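Anyone done the Zamudio field course?
Student travel board – Geography and earth science

mudboots48
Posted February 18, 2021
I got my acceptance for the Zamudio field course next November and I've been grinning at my laptop all morning! It's 3 weeks of lake coring and mapping old shorelines (I'm a second-year geography major, so the mapping part is what sold me). The program fee doesn't include the flight, and I still owe a deposit of $900. Did anybody here go? Was it worth it, and how much of the work do students really get to do?

tarnwalker
I went two years ago and I'd go again tomorrow. We pulled cores from the raft at Lake Vevedel nearly every morning, then split and logged them after lunch. You will get very good at describing brown mud. My senior thesis came straight out of one of those cores.

Dikeck_grad
Going to disagree a little. I liked the people and the lake is gorgeous, but my group spent days waiting for the wind to drop, and the mapping was squeezed into the very end. If mapping is your main thing, look at the Zisetti summer school first. It's cheaper and you're out with a GPS every day.

tarnwalker
Sure, but Zisetti has 38 students and we had 12. I got to run the corer myself – at Zisetti my roommate mostly held the tape measure.

Dikeck_grad
Fair, the group size is a real plus. I still think the fee is steep for what you get.

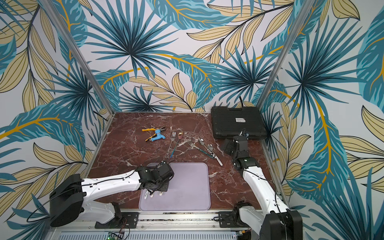 mudboots48
Do they let you take your own samples home for a thesis?

tarnwalker
The cores stay in the cold store at Dikeck, and you book lab time there once the semester starts. Put your request in early, the slots for the core scanner fill up fast.

rainshadow_k
Lurker here, also going in November! Is the packing list serious about two pairs of waterproof pants?

Dikeck_grad
Very serious. Bring the ugly heavy ones, and get gloves you can still write in.

mudboots48
OK, I'm paying the deposit tonight. rainshadow_k, message me if you want to look at flights together.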